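# Grout haze on small mosaic tile won't come off, and joints dried two different shades

I finished grouting a mosaic wall in January and I have two problems that may or may not be related.

Details:

- Small square mosaics, mesh-backed, mixed dark grays
- Stedell unsanded cement grout, light gray, mixed by hand in 2 batches
- Polat primer on the backer board, thinset left to cure before grouting
- Wall was grouted late in the afternoon, wiped down at 6 p.m., then left overnight

Problem one is a dull film over most of the tile face. It disappears when the tile is damp and comes back when it dries. Plain water and a microfiber cloth do nothing. Problem two is that the joints from the second batch dried lighter than the first. Same bag, same bucket.

Is an acid cleaner safe at this stage, and will it even out the color or make it worse? I would like to avoid raking out the joints. There are a lot of joints.

---

**Answer 1** (accepted)

Treat these as separate problems.

The film is cement residue. With small mosaics the joint area is large relative to the tile face, so every wipe drags more cement across the surface than it would on large-format tile. Dark tile shows it more. A sulfamic acid cleaner will remove it, provided the tile is glazed ceramic, porcelain or glass. Do not use it on marble, limestone or any other calcite stone. If you don't know what the tile is, put a drop on an offcut and check for fizzing.

Procedure:

1. Wait 10 days from grouting, or longer if the product sheet says so.
2. Wet the wall with clean water until the joints stop absorbing.
3. Apply the cleaner at its weakest listed dilution, working from the bottom up.
4. Agitate with a white nylon pad. No steel wool.
5. Rinse twice, changing the water between rinses.

The shade difference is most likely water ratio. More water in the mix, or a wetter sponge, gives a lighter joint. Acid will not correct this and can etch the joints unevenly if they go in dry. Once the wall is clean and fully dry, use a grout colorant over everything. Budura makes one that goes on with a small brush. Slow work on mosaic, but it does not involve raking.

---

**Answer 2**

i used vinegar on mine and it was fine

---

**Answer 3**

Agree with the first answer, with one addition. Check the wall under low side light before you decide the haze is gone. Straight-on light hides it. Looking along the surface at a steep angle, the lighter grout lines close up into a dense grid and any uneven patch stands out.
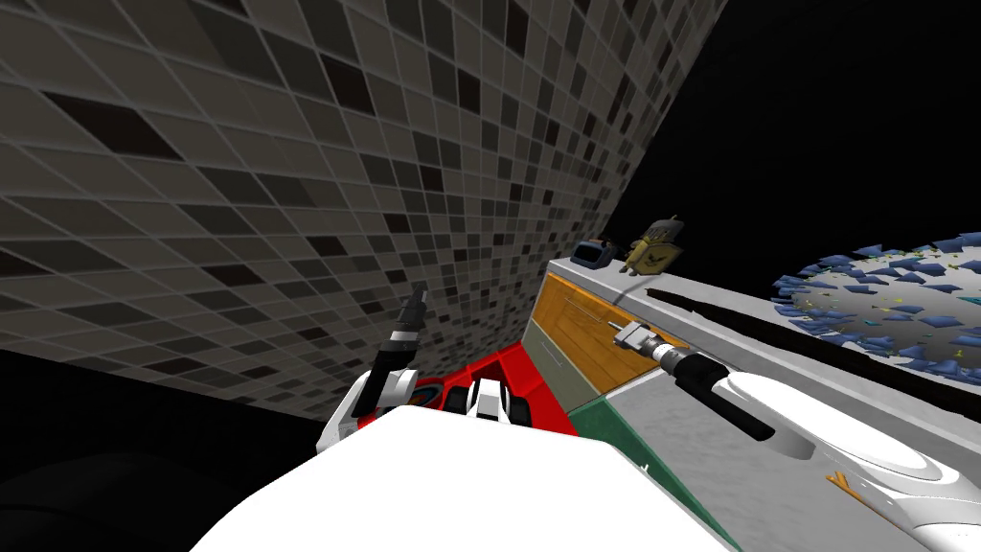

Duygu Kırmızıgül: Side light is good advice, but wait until the wall has dried overnight before looking. Damp joints read darker and you will chase patches that aren't there. I'd also skip the vinegar. It is weak enough that people keep reapplying it, and repeated soaking is hard on cement grout. If the colorant is going on afterward, any cleaner left in the joints will stop it bonding, so a third rinse is worth the time. I used the Nultura neutral rinse for that and had no lifting.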